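Drastura track pack, readme

Install: unzip into the Kister tracks folder, overwrite if asked, restart. If the menu still shows the old list delete tracklist.cache and start again. Back up your saves first please, had two people lose a season already.

Whats in it
19 tracks. 8 are new, the rest are reworks of the Brenlow set from last year with the kerbs redone and the pit entry fixed. Night versions only for the new ones so far.

Cars
Works with stock cars and anything built for 1.4 or later. The Tam hatchbacks still clip through the bridge on Brenlow Docks. Known, not fixed. Use the outer lane.

Points
Clean lap pays 500. Hitting a tyre wall wipes the lap bonus but not the drift bonus. Career mode pays the same as quick race, I didn't touch that.

Files
tracks/ the tracks
sound/ crowd and engine loops, optional, big
ghosts/ ghost laps, one per track, mine, slow
times.csv lap times from testers. Columns are track, car, lap, assists. Lap is in seconds. Blank assists means they didn't tell me, so dont read it as off.

Known problems
AI drivers bunch up at the Drastura Hill hairpin and sometimes just stop. Lowering AI agression to medium helps.
Replay camera goes underground on the last corner of Saltpan.
Wheel users: force feedback is too strong over the cobbles, turn it down in the game menu, not in the driver.
Split screen untested.

Changes since July
New surface grip values, wet is less silly now
Start lights no longer float
Removed the shortcut behind the grandstand, sorry

Credits
Tracks and ghosts by me. Crowd sounds and most of the signs by Cheuk-hei Chou, ask before reusing those. Everything else do what you like, a link back is nice.

Bugs go in the forum thread, with track name and car or I can't do much with it. 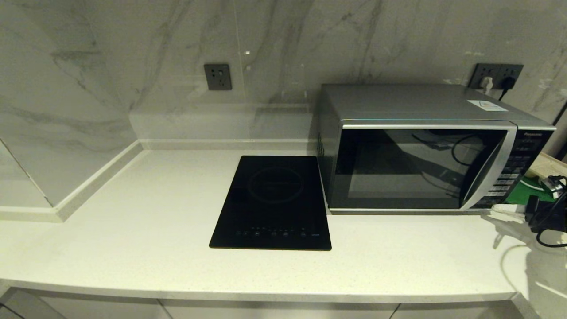
Photo: Cheuk-hei Chou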